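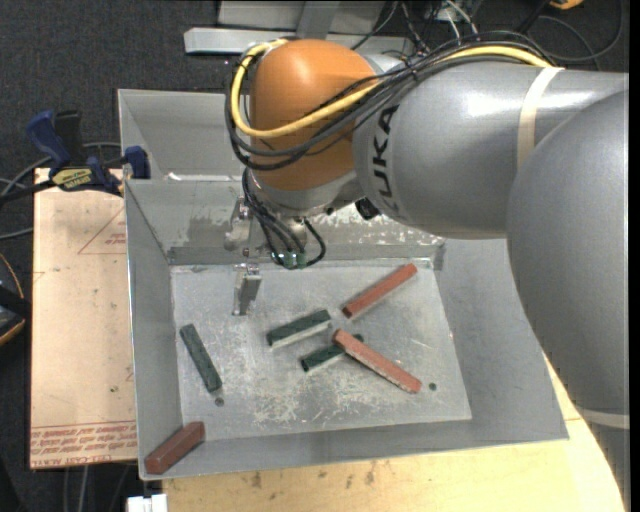
I have been moving the small stuff in my workshop out of plastic tubs and into metal bins since last winter, and this post is mostly about how that went. I was asked about it after I mentioned it in the bench post, so I'm putting it all in one place. The shape I was after is an open top, a flat floor and sides that slope in. The gray bin with the red and green blocks has that shape, and it also has the kind of floor I've come to expect from a bin that gets used, scratched and scuffed with pale worn patches, worst down near the middle. Marks like that used to put me off buying. They don't anymore.

First, what I was replacing. I had clear plastic tubs with lids, stacked four high along the back wall. The lids were the problem. Anything I wanted was in a tub under another tub, so I would take the top ones off, put them on the floor, open the one I needed, and leave the whole lot like that until the weekend. The tubs also have straight sides and small feet molded into the bottom, so the floor inside isn't flat. Short offcuts sit crooked in there and screws roll into the corners and stay. Two of the tubs had cracked at the handles from the cold, and I had been picking them up from underneath for a year without doing anything about it.

I wanted open bins on low shelves, with nothing stacked on anything. That takes more wall than stacking does, and I gave up the spot where the old drill press stand used to be. I hadn't used the stand for much besides hanging a coat on.

Most of the bins came from a surplus yard in Zustberg that sells off fittings from closed shops and warehouses. It's a long drive for me, so I went with a list and a tape measure. They had metal bins in a lot of sizes, nested in piles outside under a roof, and you pull the piles apart yourself. Bring gloves. The rims on pressed metal bins are usually fine but some had been cut down by somebody and the edge was left raw. I put those back.

I paid $260 for the lot, which covered everything on the lower two shelves with a few spares. New ones from a catalog would have been a good deal more. I did look at the Bunnag ones, and they are nice bins with a rolled rim and a good thick floor, but I would have been buying them one at a time for years.

What I checked at the yard:

The floor. Scratches don't matter and worn patches don't matter. Dents that push the floor up in the middle do matter, because everything slides to the edges and the bin rocks on the shelf. I set each one down on the concrete and pressed on opposite corners. If it rocked, I left it.

The rim. I ran a gloved hand around it and then a rag. If the rag caught, I looked closer.

Holes. Some bins have small round holes in the floor. I suppose they were for drainage or for bolting down. For wood and larger hardware I don't care. For screws and washers I do, and I kept those bins for bigger things.

Smell. A couple of them had held some kind of oil and it had gone to varnish. I took one of these home to see if it would clean up and it took most of an afternoon. I wouldn't do it again unless the bin was a size I couldn't get otherwise.

Cleaning was the dull part. I hosed them out in the driveway, scrubbed them with dish soap and a stiff brush, and dried them straight away with old towels. The first batch I left to dry by themselves on the lawn and there was a fine orange rust along the bottom seams by the evening. It wiped off with steel wool, but that was an extra job I had made for myself. After that I dried each one as I went.

I thought about painting them and ended up painting two. I used a gray enamel from Gultard that I already had in the basement from doing the railing. It went on fine and looked good for maybe a month. Then the bin with the brackets in it started to scrape, and the paint came up in flakes that got in among the brackets. The other one holds rags and still looks new. So the paint is fine if what you keep in the bin is soft. The rest I wiped with a little paste wax on the inside and left alone, and they have been no trouble. The wax also helps when you want to slide things up the side and out by hand.

That brings me to the sloping sides, which are the main thing I like. With straight sides you get a line of stuff jammed down against the wall, and you have to dig a fingertip in to pull it up. With a slope there is room to get your hand around a piece even when it's lying along the edge. It matters most with long narrow pieces. I keep a lot of rectangular offcuts from making frames, mostly hand length or a bit more, and in the tubs they used to wedge themselves across the corners. In the bins they lie down flat on the floor. Some still end up leaning on the side, and those are the easiest to grab.

The slope does cost you floor. A bin that measures well across the top can be noticeably smaller at the bottom, and I got this wrong at the yard. I measured the tops. When I got home, I found that my longest spacer blocks would go in the medium bins only at an angle. They work, they're just not neat. If you are buying for a certain length of thing, measure the floor.

About the colors. I started painting my spacer blocks a few years ago so I could tell them apart, red for the thick ones and green for the thin ones. The idea is that I can look down into a bin and see right away what I've got without picking anything up. On a gray floor both colors show up well. In the clear tubs they never did, with the lid on and the light behind it. The green I used is a dark one and it's harder to see at the end of the day when the overhead light is off, so if I do another batch I'll use something lighter. I'm not going to repaint the ones I have.

How full to fill them is something I had to find out. At first I filled the bins almost to the rim because I had the stuff and it fit. That put me back where I had started, moving the top layer to get at the bottom one. Now I try to keep each bin at one layer, or a layer and a bit. You can see everything, and the floor shows between the pieces. It means I have to throw things out. I went through the offcuts in March and burned a good half of them in the stove, and I haven't gone looking for any of those pieces since.

The shelves are plain. The uprights are a Prevlow set I got years ago for the garage, the kind with slots up the front, and I cut new shelves from construction lumber. The Prevlow brackets are rated well above what I have on them. Metal bins with hardware in them are heavy, though, and I would check whatever you have before loading it up. I moved the screws and bolts to the very bottom, partly for the weight and partly because I'd like them to have less far to fall. The bottom shelf is 2 inches off the floor so I can get a broom under it. I should have made it more. The broom fits but the dustpan doesn't.

I put a strip of wood along the front edge of every shelf, standing up slightly, so the bins can't walk off when I'm hammering on the bench. It works. It also means you have to lift the bin to get it out, and I've stopped noticing that.

Noise is the real drawback. Dropping a bolt into a metal bin is loud, and tipping one bin into another is very loud. I work out there in the evenings and the bedroom is on that side of the house. I cut pieces of old rubber mat for the floors of the three noisiest bins. They help a lot, but small washers are hard to pick up off the rubber, so I took the mat back out of the washer bin and try to do the washers in the daytime.

Labels: I tried stick-on labels and they fell off the wax. I tried magnets with paper under them, and those stay on but get knocked crooked. Now I write on the wood strip in front of each bin with a carpenter's pencil. When I change what is in the bin I sand it off and write something else. With open bins I don't really look at the labels anyway.

A few things I still haven't sorted out. Dust gets in, obviously, since there is no lid. The bins nearest the table saw need tipping out and brushing every couple of weeks. I hung a piece of canvas in front of that end and it mostly keeps out the worst, when I remember to let it down. Sandpaper doesn't belong in the bins at all. It curls, so I put it back in its drawer. And I have nothing good for dowels. They are too long for every bin I own and they currently stand in the corner in a length of drainpipe.

I have four spare bins left, nested under the bench. One will go by the back door for garden tools when I get the rust off the outside. I may drive up to Zustberg again in July if the yard still has the shallow ones, which I passed up the first time and have wanted for drill bits and clamp pads ever since.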